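Print bench notebook, Stonier stationery
2025-08-26

Party invitation templates, second round

Went back to the kids' birthday set today. Soledad wants the downloadable invitations live soon and keeps telling me the dinosaur one is "basically done." I don't buy it. Printed 14 copies on the matte card and the green went muddy on every one. On screen it looks great, which tells me very little about what a parent gets out of a home printer.

Tried the Dredero card next. The seller says it takes ink "like photo paper." It does not. Fold line cracks along the spine, and two of the sheets curled before I had them trimmed. Gayan thinks I scored too deep. Maybe. I used the same setting as in April and had no cracking then, so I'd look at the card first. 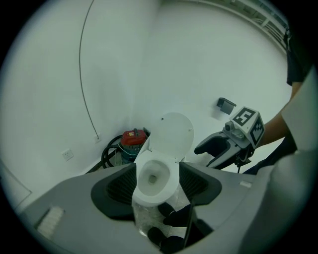

Wording and fill-in lines

The name line is still too short. Titilayo tested it with "Erhan Saraç" in marker and ran out of room at the second a. She wants 5 mm more. I'd drop the balloon in the corner and give it the whole width, but that balloon has fans here.

RSVP line: leave it blank for a phone number. Jaime's QR code idea sounds modern, but I can't see a grandmother scanning a cupcake. He says the file has 574 downloads already, so people must like it. Downloads aren't parties. We have no idea if anyone printed it.

To do: reprint the dinosaur with the green pulled lighter, score one Dredero sheet by hand, ask Akbulut for a sample of their heavier stock. Envelope size still not settled.

Contact | © Stonier | Back to top

We use cookies to remember your settings. Accept / Manage
Get new templates by email. Sign up for our newsletter.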